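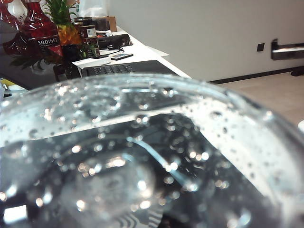

Punch bowl season is upon us

Home About Recipes Op Shop Finds Garden Archive Contact

I have wanted a proper big glass bowl for years. My aunt had one that came out every Christmas, with matching cups that hung off the rim on little hooks, and as a kid I thought it was the most glamorous thing a person could own. We were allowed one cup each of the kids' version (lemonade, tinned pineapple, a lot of mint) and I drank mine as slowly as I possibly could.

So when the Harkville op shop had a box of glassware out the front in July, I was in there up to my elbows before I'd even locked the bike. No cups, sadly, and no hooks. But a bowl! Big, clear, heavy, no chips that I could find, and I ran my finger along the rim more than once to be sure. It was 2 dollars. I'd have paid a lot more and I suspect my face said so.

Getting it home was another matter. I ended up walking the bike the whole way up Danton Street with the bowl wrapped in my jumper in the basket, stopping at every gutter. A bloke waiting for the bus asked if it was a fish tank. I said it was for punch and he looked pretty disappointed.

Anyway, I've been putting it to work. The white desk has become the drinks station, partly as it's the right height and partly as the kitchen bench is permanently covered in things I'm about to deal with. The pineapple has gone on there with the red bottles, and I love how it all looks together, that bright glossy red and then the spiky green top poking up behind the glass. The bowl gets covered in little beads of water and every one of them catches the light. I could look at it all afternoon and not make any punch.

But I did make punch. A few of them, over a couple of weekends, and I've got opinions now.

The grenadine one is my favourite for colour. If you've only ever used grenadine in a fizzy drink for children, go back and have another look at it, it's much nicer in something sour. I put in 155 ml, which sounds like a mad number, and it is. The recipe I started from said 200 and that was far too sweet, so I kept knocking it back until I liked it. Then the juice of four limes, a litre of cold black tea, the flesh of half a pineapple chopped small, and a bottle of soda water at the very last minute. Stir it once, gently. If you're adding rum, add rum, I'm not your mother.

The second one had orange juice and ginger beer and I got carried away with the mint. It tasted like mouthwash by the end of the night. Take the mint out after half an hour! Learn from me.

The third was supposed to be a copy of the one they do at Fu, the little place near the station, with lychees and something floral I still can't put my finger on. Mine was fine. Theirs is better. I'll keep trying.

A few bits and pieces I've picked up along the way. Ice melts much faster in a wide bowl than in a jug, so freeze one large block in an old ice cream tub and float that. Cubes are gone before the second guest has their shoes off. Chill the bowl a bit before you start, but don't go pouring anything boiling into old glass, ever, and that includes hot tea you couldn't be bothered waiting for. And work out how much it holds before the party. Mine takes 3000 ml with enough room left to get a ladle in, and I know that from standing at the sink with a measuring jug.

Oh, the ladle. I haven't got one I like. The soup ladle does the job but it looks like a soup ladle. Gornetti had a lovely glass one in their window and then I turned it over and saw the price, so it's soup ladle for now. If anybody spots one in an op shop, please tell me where!

Next up I want to try a version with cold hibiscus tea, and I still have the other half of a pineapple to use up.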